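Keeping one simulated floor robot on its feet
Posted 6/17/24

I've spent a good chunk of this spring on calls with the person who looks after the test room for McIver, the little floor robot that Kikstead builds. The room is all software. So is the McIver that drives through it, at least for now, and I figured that would make for an easy job. I said so in our first call and got a long laugh.

"You'd think a robot made of numbers wouldn't need a mechanic," she told me. "I'm in there every morning. It's like having an old truck, only I can't kick the tires."

Her mornings begin with what she calls the walk-through. She loads the room, lets everything settle for 4 seconds, and goes over the views before a single wheel turns. Has anything sunk into the planks? Is the small stuff sitting on the floor where it belongs, or is it floating a hair above it? (Floating was the big headache in March, and she still gets a bit grumpy about it.)
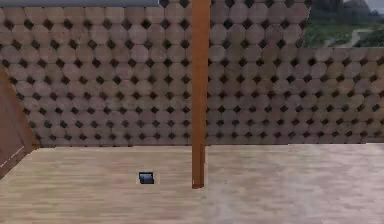
"The floor has to be dead level or the rest of my day is garbage," she said. "Back in March we had a build where it tipped by some silly fraction, way too small to see. The robot would park itself, I'd go get coffee, and it would be over by the wall when I came back. I blamed the brakes for two days!"

The fix was one wrong value in a setup file with 2519 lines in it. She found it by cutting the file in half, and in half again, until the drifting stopped. I asked if there was a smarter way. "Probably," she said. "I was mad at it by then."

Once the room checks out she moves on to the robot, and she does it in the same order every time: wheels first, then the distance sensing, then the cameras. The wheels get spun with no load and she compares the readout to a saved run. The distance sensing gets pointed at a bare stretch of wall. For the cameras she goes looking for trouble – a repeating wall pattern is rough on them, she says, as one patch of tile looks an awful lot like the next. A robot that trusts the wall too much can decide it's a few tiles over from where it really is.

"So I give it something to hang on to," she said. "A post, a corner, a picture on the wall. Then I take those away one at a time and see when it gets lost. That's my favorite part, is that mean?"
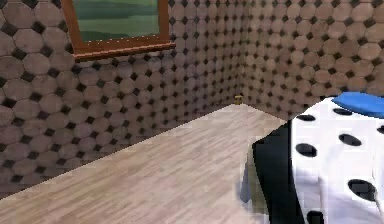

The far corner of the test room, with a small yellowish object on the floor and a black-spotted white one up close.

Every run goes into Dedard, the logging tool the team wrote for itself, and she reads the logs by hand. She's up to run 161 on the current setup, and 126 of those finished clean. The others she keeps in a folder with a name I can't print here. When a run goes bad she doesn't touch the robot's settings right away. She plays the same run again with nothing changed, and if it comes out different the second time, she goes after the timing first.

I wanted to know about repairs, too. Can you even break a thing like this? Oh yes, apparently. An update to Kustel, the physics package they run on, swapped two wheel joints, and McIver spent an afternoon turning left whenever it was told to go right. She put the old joint file back, spun the wheels again, and wrote the version number on a sticky note that's still on her monitor.

I asked what she'd tell someone setting up their first one. She had to think about it – the only quiet moment in all our calls.

"Save a copy of the room when it's working," she said. "Before lunch. Then go eat."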